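Desktop computer case

A desktop computer case, also tower, chassis, cabinet or just "box", is the enclosure that holds most of the parts of a personal computer. Usually not counted: monitor, keyboard, mouse. Cases are sold empty to people who build their own machines, or come as part of a finished computer.

Contents
1 Names
2 Sizes
3 Materials
4 Layout
5 Cooling
6 Access and servicing
7 Regional makers
8 Reuse and disposal
9 See also

Names
"Tower" for upright cases, "desktop" for the flat ones that sit under a monitor, though "desktop" now gets used for both. Older manuals say "system unit". Some people call the whole case "the CPU" or "the hard drive". Both are wrong strictly speaking but common in offices and schools, and in repair tickets.

Sizes
Full tower, mid tower, mini tower, small form factor. No fixed rule for where one ends and the next starts, makers label as they like. Mid tower is the usual choice for home builds. What matters more is the board size the case accepts. ATX is the common standard, with microATX and Mini-ITX below it. A larger case will normally take a smaller board, since the mounting holes partly line up. The reverse doesn't work.

Small cases save desk space but limit the length of the graphics card and the height of the cooler. Check both before buying.

Materials
Mostly sheet steel. Aluminum is lighter and costs more. Front panels are often plastic. Side windows were acrylic at first, later tempered glass, which scratches less but can shatter if set down on a tile floor. Wood shows up now and then in hobby builds.

Early home computers often put everything in the keyboard housing, no separate case at all. Beige was the standard office color for years. Black took over in the 2000s, white came back later.

Layout
The motherboard is screwed to a tray on standoffs, small brass or steel posts that keep the solder points off the metal. Missing standoffs let the board flex, and one in the wrong place can short it. Rear ports stick out through a cutout, covered by a thin metal plate (the I/O shield). Next to it, the expansion slots, each with a removable cover.

Power supply at the top in older designs, at the bottom in most newer ones. Drive bays used to fill the whole front. Fewer now that optical drives have dropped out of most builds, and many recent cases have no 5.25 inch bay at all.

Front panel wires (power button, reset, lights) run to a block of pins on the board. The pin order is printed in the board manual and not always on the board itself, a frequent cause of machines that seem dead after assembly.

Cooling
Air comes in at the front or bottom and leaves at the rear and top. That's the usual pattern anyway. Filters catch dust and need cleaning, a clogged one is worse then no filter. Bigger fans can move the same air at lower speed, so less noise. Liquid cooling needs room for a radiator, and clearance above the memory is the usual problem.

Access and servicing
Most towers open from the left side seen from the front. Two thumbscrews at the back, panel slides off. Business machines often have a latch instead. Laying the tower on its side makes it easier to seat cards and keeps heavy coolers from pulling on the board. Unplug first. Touch bare metal before handling parts. An empty processor socket should be kept covered, the contacts bend easily and are hard to straighten.
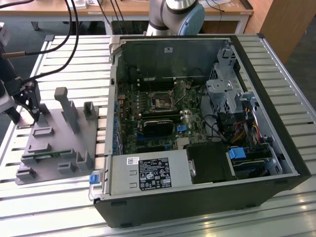

Regional makers
Brandes sold steel mid towers to schools and offices, best known model the Brandes 600. Heavy, sharp inside edges on the early run, fixed later. Olix made small cases under the Zavier name, the Zavier 16 being the first with a tool-free side panel. Production moved to Ituvmont in December of the same year and the two lines where merged. The Ituvmont catalog dated Feb 4, 2021 lists 513 parts, mostly brackets, feet and blank slot covers. Spare panels for the 600 are not in it.

Reuse and disposal
A case outlives what's in it. Standard ATX cases can take several generations of boards, with the I/O shield swapped each time. Branded office machines are less flexible, often with odd power connectors or a tray that fits one board only.

Steel shells go to scrap metal once stripped. Boards and power supplies count as electronic waste in many places and are collected separately. Remove drives first.

See also
Motherboard
Power supply unit
Computer fan
Rack mount
Electronic waste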